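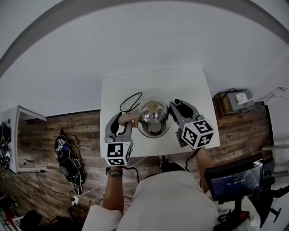
Fig. 1. Kettle on the white table, with its cord.

Half-Time at Zasley Park: Where Do the Fans Go?
Student project report, September 2023

Zasley Park has 746 seats, one stand with a roof and one without. Esach, the club that plays there, wants to close the roofed stand for a season and rebuild it. Our question was where the people who sit in it would go.

The club's plan has them walking across to the open side. We attended 5 home games and watched how that might work. At half-time the open side has one snack window, and the line for it already reaches the corner flag. On one visit the second half was well under way before our group got its fries. The fries were fine.

We also handed out a survey and got 106 back. Most people said they would put up with the open stand until November, after which they had other plans. Sharing the field at Lagman, around 16 miles away, was less popular. Several answers on this point were a single word and are left out of the appendix.

Distano, the builder, lists the work in two stages. We would switch them, so that the new snack area opens first and the seats follow. The club has our drawings and has thanked us for the folder they came in.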